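Section 4: Mounting and Setting Up the Shared Display

Read this section once all the way through before you open the box. Most people won't, and they can start at Step 6 like everyone else.

The Vatent room calendar shows bookings, lunch orders and notices on any screen with a spare HDMI port. You will need the Vatent receiver, its power supply, a network name and password, and one person in the building who is allowed to know the password.

4.1 Choosing a screen

1. Pick a screen people already walk past. A calendar in a closed meeting room is read only by the people who booked it.

2. Check the height. The middle of the screen should be near eye level for someone standing. A desk is fine if there is no wall to be had.

3. Set the screen to a dark background in open-plan rooms. White glares, and you will hear about it. 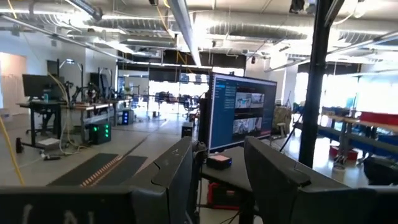

4.2 Connecting the receiver

4. Turn the screen off. Push the receiver into the HDMI port until it stops. It does not click. Please stop waiting for the click.

5. Plug in the power supply that came in the box.

CAUTION: Do not power the receiver from the screen's own USB port. It will work beautifully until the screen goes to sleep, and then it will forget who you are.

6. Turn the screen on and choose the matching input. A four-digit pairing code appears. If you see 2208, the receiver is still in factory mode. Hold the side button for ten seconds and let it restart.

7. Enter the new code in the Vatent app under Displays – Add. Give the display a name a stranger would understand. "Kitchen, second floor" is good. "Trevor's one" is not.

4.3 Placing the lunch tablet

The lunch tablet is optional, and it is the part that gets used.

8. Stand the tablet at the end of the table, away from food and drink. The case is splash resistant, a term our engineers chose with care.

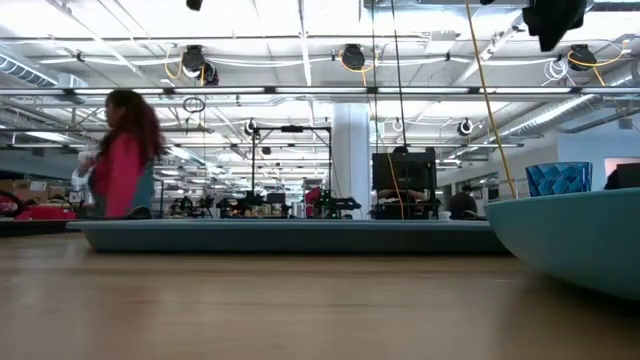
Leave a hand's width clear behind the stand so the charging cable can bend without strain. If the cable has to cross a walkway, use the flat cover supplied, and tape down both ends.

9. Open the order screen and set a closing time. Orders sent after it are politely refused. You may be asked to make exceptions. The software has no setting for this, by design.

NOTE: Error 1013 means the tablet has lost the network. Error 978 means it has found a network and does not care for it. Re-enter the password in both cases.

Section revised 4/17/26. Corrections to Imogen Staniforth, Documentation.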